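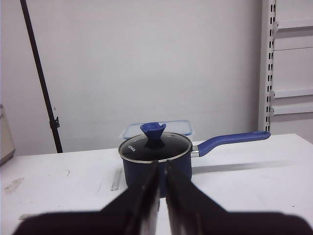

*Wrist view from the lid task: navy saucepan, glass lid, blue knob.*

# Gerkel Kitchen Chores

Can a robot arm do the boring half of cooking yet? Gerkel is our attempt to find out, one small chore at a time, and we're having a great time with it! The set covers lids, handles, boxes and wiping, all recorded from the wrist so a policy sees what the fingers see.

## What's in it

| Task | Episodes | State |
|---|---|---|
| `lid_off` | 90 | ready |
| `pan_slide` | 90 | ready |
| `box_open` | 27 | still growing |
| `wipe_table` | 18 | labels need a second pass |

Each episode has wrist video, joint positions, gripper width and a one-line instruction in plain English. Success is marked by a person who watched the whole thing, start to finish.

## So, can it do chores?

Some of them, yes. Our baseline (`bornulow-small`) is really good at sliding a pan by its handle, and it often recovers after a bad first grab – the first time we saw that, the whole room cheered. Lids are harder. A knob that flares toward the top gives two fingers something to hold, but the lid still has to come up level, and glass is hard for the model to read when there's another clear thing behind it.

Storage boxes are where it falls apart. Snap lids need one hand to hold and one to pull, and we have one arm. Wiping looks great on video and leaves half the crumbs.

I wouldn't leave it alone with dinner. I would let it clear up the pans on a Saturday, with me in the room.

## Loading

```
pip install -e .
python -m gerkel.view --task lid_off --episode 3
```

The viewer needs a display. Use `--save` on a server.

## Known problems

- The table is white and so is the wall. Expect trouble if your kitchen is darker or busier.
- Cookware is empty in every episode. Nothing here teaches pouring or carrying liquids.
- `box_open` instructions mix "box" and "container". Treat them as the same word.
- Gripper width drifts a little in the older `wipe_table` runs.

## Next

Two-arm recordings are being planned under the name Gendunon, starting with those snap lids. If you have a kitchen chore you'd love to hand over, open an issue and tag it `chore` – odd ones are very welcome!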